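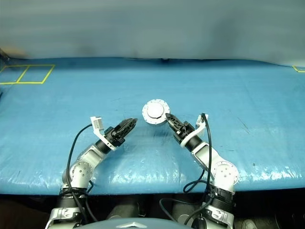
The two arms and the round white part on the blue sheet, Monday.

Monday

Wet start, bus late, at the bench by half past eight. I had meant to get going on the part runs straight away but most of today went on the rules, so I am writing it down while I still remember what we settled.

The Wavthorpe site wants one set of working rules for both cells, theirs and ours. At the moment they have four pages and we have a laminated card and a lot of habits. I was asked to try their four pages against our bench for a day and mark what fits.

The first page is people and distance. Theirs says nobody reaches over the table while the arms are powered. Ours says nobody reaches over the table while the arms are moving. Those are very different rules once you work with them. Under ours you can lean in and turn a part round between runs, and I have done it hundreds of times. Under theirs you have to drop to hold, wait for the light, reach, step back, and bring it up again. It is slow and I grumbled through the first hour of it. By eleven I had stopped noticing. I have put a tick next to it and written "adopt, no change".

Second page, the table. The sheet has to be pulled flat before a session and the tape checked. I agree with the tape part. The yellow boxes are what everybody sets out from, and when a corner lifts people start guessing. The flat sheet I am less sure of. Ours is a tarp, it creases whatever you do, and I spent ten minutes smoothing the front only to have it ruck up again where it goes over the rim. I have suggested the wording "no fold high enough to catch a finger or a part". Wavthorpe may not like that as it leaves it to the operator, but a rule that can't be kept gets ignored, and then the one next to it gets ignored too.

Third page, cables. I have nothing against what they wrote but it was clearly done for a cell where everything runs inside the arm. We have loops on the outside of both arms and more hanging between them. Their page says "no external cable". I crossed that out and put that each loop must be checked by hand through the full bend of the wrist before the first run, with power off, and checked again after any change of gripper. Also that no loop may hang low enough to catch a foot. I think that one needs a proper figure and I haven't got one yet. Will measure tomorrow.

Fourth page is the log. Pickering do the audit for both sites and they want every stop written up with a cause, including the ones where someone pressed the button only to be on the safe side. I used to think this was paperwork for its own sake. The trouble is that if people have to explain a cautious stop they will think twice before making one. So I have asked for a cause code that just means "operator not happy" with no further explanation needed. This is the change I care most about and I expect to have to argue for it.

Lunch at the desk. Cheese roll, not a good one.

Afternoon on the white flange parts. These are the ones with the scalloped rim and the ring of small holes, and Stilwood send them in boxes of 600. The written practice is to close on the rim and keep off the dome. I kept the speed at the lower setting throughout, as their page one says for any new part, and brought the two grippers in from either side. It is dull to watch. I think it should be.

The service note for the arms came through from Porkora as well. They want the wrist brackets looked at every 3000 cycles. The counter said 618 when I last reset it, so there is plenty of time, but it is not in either set of rules and it ought to be. Added it at the bottom of page two in pencil.

One more thing to raise. None of the four pages mentions footwear or where to stand. We all stand just off the right-hand base as that is where there is space, and it should either be marked out on the floor or stopped.

Packed up at 5.20. Still to do: cable measurement, type up the pencil notes, find out who at Wavthorpe signs the thing off. Home by six, beans on toast.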